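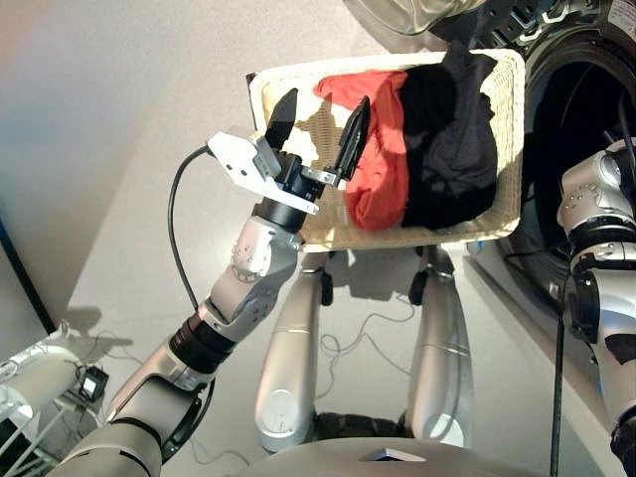 Le bras gauche au-dessus du panier, vu depuis la tête du robot.

5 juillet 2023

J'avais promis un billet sur la méthode que nous utilisons pour apprendre au robot à sortir le linge d'un panier et à le mettre dans la machine à laver. J'ai pris du retard et je m'en excuse auprès des deux lecteurs qui m'ont écrit. Le français n'est pas ma langue maternelle, donc si une phrase vous semble lourde, écrivez-moi, je la corrigerai avec plaisir.

Le projet s'appelle Letonow. Nous y travaillons depuis janvier, Normand Bergeron pour la partie apprentissage, Reece Haworth pour les bras et les pinces, et moi pour la perception. La question de départ était assez modeste : est-ce qu'une politique apprise par imitation saisit mieux un vêtement si on lui demande d'abord de choisir un point sur le tissu, et seulement ensuite de bouger ?

La version que nous avions avant prenait les images de la caméra et produisait directement les positions des articulations. Cela marche bien pour les objets rigides. Avec un vêtement, la même chemise n'a jamais deux fois la même forme, et la politique apprend une sorte de moyenne des gestes. Concrètement, la pince descendait entre deux vêtements, au milieu, là où il n'y a rien à prendre. Normand appelle cela « saisir la moyenne ». Au début je trouvais l'expression drôle, maintenant je la trouve surtout exacte.

La nouvelle version est divisée en 2 étages. Le premier regarde l'image et produit une carte de points de saisie possibles, avec pour chacun une direction d'approche. On garde le meilleur point. Le second étage reçoit ce point, l'état des bras et une petite portion d'image découpée autour de la pince, et il génère le mouvement par morceaux courts. Après chaque morceau, on recalcule la carte. Si le meilleur point a changé de vêtement, on garde quand même l'ancien, sauf si son score est devenu très bas. Sans cette règle, la pince hésitait entre le rouge et le noir comme quelqu'un qui ne sait pas quoi porter le matin.

Pour les données, nous avons enregistré 1 130 démonstrations en téléopération. C'est un travail long et un peu ingrat. La consigne était de remettre le linge autrement dans le panier avant chaque essai, mais une personne fatiguée le remet toujours de la même façon, et nous l'avons vu trop tard. Presque 400 démonstrations avaient le vêtement le plus grand du même côté. Nous ne les avons pas jetées, nous leur avons donné un poids plus faible pendant l'entraînement.

Le vêtement noir mérite un paragraphe. Un tissu noir froissé donne peu de contraste, les plis disparaissent, et la profondeur mesurée devient mauvaise. Le rouge est beaucoup plus facile, ses plis se lisent très bien. En plus, le tambour est sombre aussi, donc quand le tissu noir arrive devant l'ouverture, le modèle ne sait plus très bien où finit l'un et où commence l'autre. J'ai essayé d'augmenter artificiellement la luminosité des images, avec un gain faible. Ce qui a aidé davantage, c'est de donner au modèle les images précédentes, pour qu'il se souvienne du contour.

Il y a aussi l'ombre de la pince sur le fond du panier. La première carte la prenait parfois pour du tissu et proposait d'y saisir quelque chose. Le tressage du panier, avec ses petits reliefs réguliers, n'arrangeait pas la situation. Nous avons ajouté des exemples négatifs pris sur l'osier seul, à l'ombre et en pleine lumière, et cette erreur est devenue rare.

Pour le résultat, je préfère rester prudent. La version à deux étages choisit plus souvent un bon point et retourne moins souvent vers le vide. Par contre elle est plus lente, et l'insertion dans le tambour reste notre point faible : une manche qui pend peut rester sur le joint de la porte. Reece pense que le problème est mécanique et voudrait essayer des doigts plus larges. Normand pense qu'il manque simplement des démonstrations où l'on corrige une manche mal placée. Je n'ai pas encore d'avis assez solide pour choisir un camp.

La prochaine étape est d'entraîner la carte sans les démonstrations pondérées, pour savoir si elles apportent encore quelque chose. Je publierai les courbes quand l'entraînement sera fini.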